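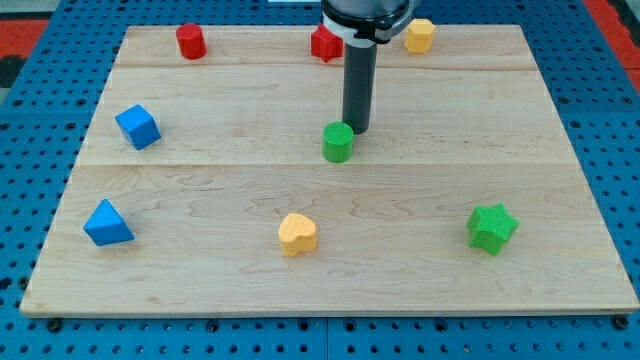 Print | E-mail

My old wagon went over the hill last month, and I mean that in the best way

A few of you asked at the Jutbridge meet whether I'd finally sold the wagon. I have! It went in October to Fadwa Kettani, who drove over from Grarkbridge with her dad, crawled underneath it in a good pair of jeans and came out smiling. We settled on $2,249, which is less than I wanted and more than my brother-in-law said I'd get, so I'm calling it fair.

For anyone newer to the club, this was the long-roof five-speed with the roll-down tailgate window and the heater that only knows two settings. I had it for years and used it for everything – dump runs, camping, one very slow trip to Sundgate with a canoe on top and a headwind the whole way. It was never fast. On the long grade outside Pimentel I used to move over and wave people by.

What I'm driving now is a small hybrid crossover, and I'm still getting used to it. It's quiet enough that I've twice walked off with it switched on. The seats are great, the headlights are like daylight, and I got 40 miles to the gallon on the first tank (I checked the math again at the kitchen table, and yes, 40). What I don't love is the screen. Turning the fan down takes two taps and a look away from the road, and I miss having a knob I could find with gloves on.

I've put 889 miles on it so far, most of them to work and back. Tamunoemi Onuoha rode along last weekend and spent the whole drive finding features I didn't know I had, including a heated steering wheel. I'd been wearing mittens!

I still have four steel wheels with snow tires that fit the wagon and most of its cousins. Fadwa has her own set and doesn't want them. The tires have a couple of winters left, the wheels have some rust around the lug holes, and I'd rather they went to somebody in the club than sat behind my shed. Make me an offer, or bring pie and we'll talk. I'm home most evenings after six.

Print | E-mail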